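Bricks, bags and the two-table problem

Quick one tonight, the kettle's on and I still have laundry in the machine.

So we are moving the playroom stuff. Finally. The house in Kestdale was bigger than this one, which I keep forgetting until I open another box. The bricks alone lived in three different tubs there, and here in Gotcombe they get one shelf in the hall closet. One. My sister says just donate the lot. My sister does not have a six-year-old who can tell when a single arch piece has gone missing.

The plan, if you can call it that, was to do it all in one go after lunch. Tip things out, sort by color, bag it, label it, done by 2. It was not done by 2. I don't know why I ever write a time down.

Things that slowed me down, in no order:

Dust. Brick dust is a thing, or maybe it is cracker dust. Fluff anyway. I gave up wiping them one at a time and put a batch in a mesh bag in the sink at 40 degrees (celsius, my thermometer is from my mother in law) with dish soap. Fine. They take forever to dry though, water sits in the little tubes underneath for hours. Shake them. Shake them agian.

The instructions. I kept a folder of them for years and not one matches a set we still own complete. Recycled the whole folder. Felt great, then felt bad, then had a sandwich.

And the tables. I don't have one big table anymore so it's the two pale ones shoved together, bricks at the front and everything else at the back. Works pretty well. Mostly red and yellow in this lot, the blue ones are in a box I can't find.
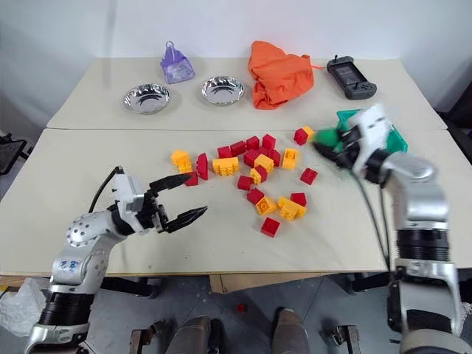
What goes in what

Metal bowls are for sorting. I used to use ice cream tubs but the shallow bowls are so much better, you can see what you've got and tip them out with one hand. Also they make a fantastic racket, which is either a plus or not depending on who is napping.

The orange cloth bag is for the bricks that go to Gülizar Değirmenci down the road, her two are just the right age and she asked for basics, nothing fancy. The bag squashes down to nothing and has a strap so it can hang on her door if she's out.

Purple plastic bag – odds and ends. Wheels, windows, that sort of thing, whenever they surface. I know I should have a proper box for those. I know.

The game console has no category. It just lives wherever the last flat surface was. Needs a drawer. Adding to list.

The shelf

I measured the hall shelf and it is 800 mm wide, so it should take 6 of the small lidded boxes from Aguiar (the hardware place, next to the bakery) if I turn them sideways. Will pick them up on the way back from Skornthorpe. If they don't fit I'm stacking them and pretending I meant to.

Labels tomorrow. Or whenever the pen turns up, it was in my hand ten minutes ago. Ok the washer is beeping, got to go.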